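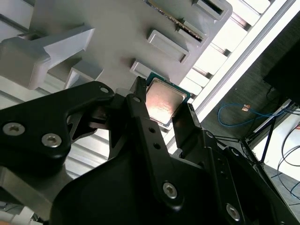 Skulico open day – anyone else go?

gritstone_pete
Went Thursday, the Zulanville unit, the one behind the tile place. Parking dreadful. Best bit for me was the arm sorting processors in and out of a grey tray, stood there far too long. Anyone else make it? Want to know if the afternoon lot got the same demo as us.

mollusc77
Yes, afternoon. Same arm. Ours dropped one on the second go and the chap just picked it up and carried on, fair play to him. Tea was stewed.

gritstone_pete
Ha, no drops in the morning. It did stop dead for a bit though and someone had to go and poke at the laptop.

Ashton Sutcliffe
I was in the morning group as well. Bit underwhelmed tbh. A person with steady hands does that tray in a quarter of the time. Nice to look at but I wouldnt buy one.

mollusc77
Speed's not the point at this stage is it. Nobody's paying for it yet.

Ashton Sutcliffe
They handed out a leaflet saying 172 chips an hour. So they think speed's the point. I timed it on my phone, one every 40 seconds or so. Do the sum.

gritstone_pete
Leaflet says "target" in the small print. Mine's in the car, will check.

wrenandco
Was the Timitz talk on in the morning? We got told it was cancelled then heard clapping from upstairs??

gritstone_pete
It was on, 12 people in a room for 6. Mostly about grip force, how hard you can squeeze the edges before you bend somthing. Good questions at the end, one from a woman who repairs old PCs and plainly knew more than the speaker.

wrenandco
Gutted. Came for that.

lowgear
What happens if it goes in the wrong way round? Socket pins are murder, I've wrecked a board doing it by hand.

gritstone_pete
Asked that. No sockets on the day, tray only. They said boards come later, didn't say when.

Ashton Sutcliffe
Which is my whole gripe. Putting a square thing in a square hole is the easy half. Show me it lining up the corner mark and dropping the lever and I'll clap.

lowgear
Easy half for you maybe. Thin edges, shiny lid, lights bouncing off it – I do camera inspection at work and shiny parts are a pain all day long. I'd have been happy with the tray.

Ashton Sutcliffe
Ok, fair on the shiny bit. Still slow.

mollusc77
Anyone get a price out of them? I asked twice and got a sticker.

wrenandco
Jayawardena had the next stand and reckoned 2000 for the gripper alone, but they sell a rival one so pinch of salt.

gritstone_pete
Checked leaflet. Does say target, under the table, tiny. Ashton's timing sounds about right for what I saw mind.

Ashton Sutcliffe
Thank you.

lowgear
Is there another one? Couldn't get the day off.

mollusc77
January I think, there was a sheet to sign by the door. Go before 3 if you want any cake.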